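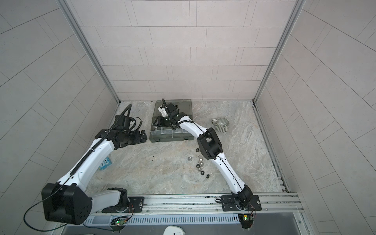

Figure 2. Pale gray rectangular tiles in offset rows with thin, darker grout lines; the floor has a marble-like pattern.

4.2 Grout color and the judgment of cleanliness

In the previous section we treated only the laying pattern. We now turn to the color of the grout, which in our interviews was mentioned more often than the tile itself. The combination of a light tile and a darker joint (Figure 2) is common in newer interiors, while in the older housing of Letik and Fudmont the joint was usually white or close to white. Both groups of residents answered the same questionnaire, so the answers can be compared directly.

The questionnaire was returned by 368 households in 14 buildings. Residents were asked to judge how clean their kitchen or bathroom wall looks on an ordinary day, and then to say how often they wash it. We did not measure the real cleanliness of the walls. The results therefore concern only the opinion of the people who live with them, and this limit should be kept in mind when reading the rest of the section.

Residents with darker joints gave their walls higher scores than residents with white joints, although they also reported washing them less often. The difference was clear in Fudmont and weaker in Letik. We think that the age of the buildings explains a part of it. In Letik many of the walls had been regrouted by the residents themselves, and a white joint which was renewed recently does not yet show the yellow tone that people complained about. In the Pemska buildings, where regrouting was done by the owner of the building, the residents often did not know when the last repair took place, and we left this question out of the comparison.

The laying pattern had a smaller influence. In offset rows the vertical joint stops at every row, and several residents told us that small errors in width are difficult to notice. In the straight grid the same errors form a long line, and the eye follows it from the floor to the ceiling. A darker grout makes the pattern stronger in both cases. For this reason some residents who liked the dark joint for its easy care still described it as "busy" or "too much for a small room" - a complaint that appeared in 9 of the 14 buildings.

Floors were judged in a different way. A floor surface with veins or spots was seldom called dirty, even by residents who were strict about their walls. Plain light floors received the lowest scores in the whole study. It seems that an irregular pattern hides crumbs and water marks in the same manner as the dark joint hides stains, but our questionnaire had only 2 items about floors and we cannot say more.

One practical point concerns the choice of sample boards. The Kobori boards used in our interviews show the grout in its new condition, and residents were asked to imagine it after some years of use. Many found this difficult. In the next round of interviews, planned for January, each board will carry a second strip with aged grout, so that the two conditions can be judged side by side.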